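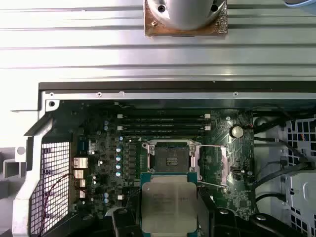 Open computer case on the bench, mesh grille and red wire at left.

2 Jul 2025

I finished Carla Geagea's book on lending library readers last week and have been meaning to write down what I thought before it goes back. It was an interlibrary loan and I've already renewed it once.

The subject is Wattimena, a mill town with a subscription library that kept its borrowing ledgers. Most libraries of that kind threw theirs out when they closed or merged. Wattimena's ended up in a storeroom over a hardware store, and there are 11 volumes left. Geagea read all of them. Each line has a member's number, a short title, a date out and a date back, and now and then a fine.

Her main question is what people did with novels that came in more than one volume. You would expect a reader to take the first volume, then the second, then the third. A lot of them didn't. Some took the last volume first. Some took volume one over and over and never went further. She follows one member, number 60, who borrowed the same middle volume of a sea novel nine times in four years and never took out the other two. Geagea doesn't guess at why, and I respected that, though I'd have liked a guess.

The second chapter is the best one. It sets the ledgers beside the reviews that ran in the local paper, and the two hardly ever match. Books the paper praised sat on the shelf. A domestic novel called Drandlow, which the paper dismissed in two sentences, was out almost without a break for three winters. She prints a page of its loans as a table, and I spent longer on that table than on some of the chapters.
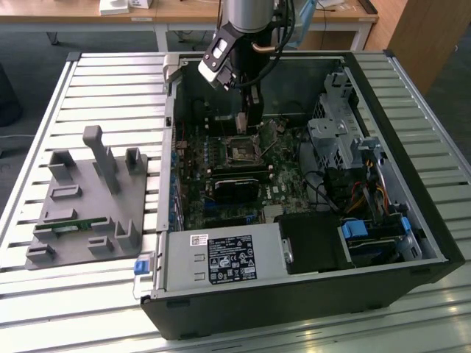 The third and fourth chapters are slower. She has a long section on how other scholars have used the word "audience," and I skimmed a good part of it. I don't think it's badly done. It reads like something a thesis adviser asked for, and the rest of the book doesn't lean on it much. If you are reading for the town and its readers, you can go from the end of chapter two to the start of chapter five and miss very little.

Chapter five is about marginal notes. Some 20 of the library's own copies have been traced, and she went through them for pencil marks. People corrected the spelling. They argued with characters. In a travel book about a river called the Ullon, somebody wrote "not so" beside a paragraph on the price of flour, and somebody else wrote "it is so" under it in a different hand. Geagea tries to match the handwriting to the membership forms and gets it to work in two cases. She says plainly that the rest can't be matched.

Eoin Ó Néill reviewed this in June and thought the evidence was too thin for a full book. I see what he means about the marginal notes. I don't agree about the ledgers. He wants to know what readers thought, and the ledgers can only show what they carried home, but Geagea says that herself on the second page and mostly sticks to it. Where she slips is the last chapter, when she starts writing about what the town "felt" about fiction.

Small complaints: the index has no entries for book titles, only authors, and half the novels she discusses were published anonymously. The notes are at the back and numbered fresh for each chapter, so you need two bookmarks. The paperback type is small.

I've started on Jikora next, a novel she mentions in a footnote as the library's most fined title. I found a reprint with the first two volumes bound together. I haven't found the third yet, so if anyone has a copy they'd part with, my email is on the contact page.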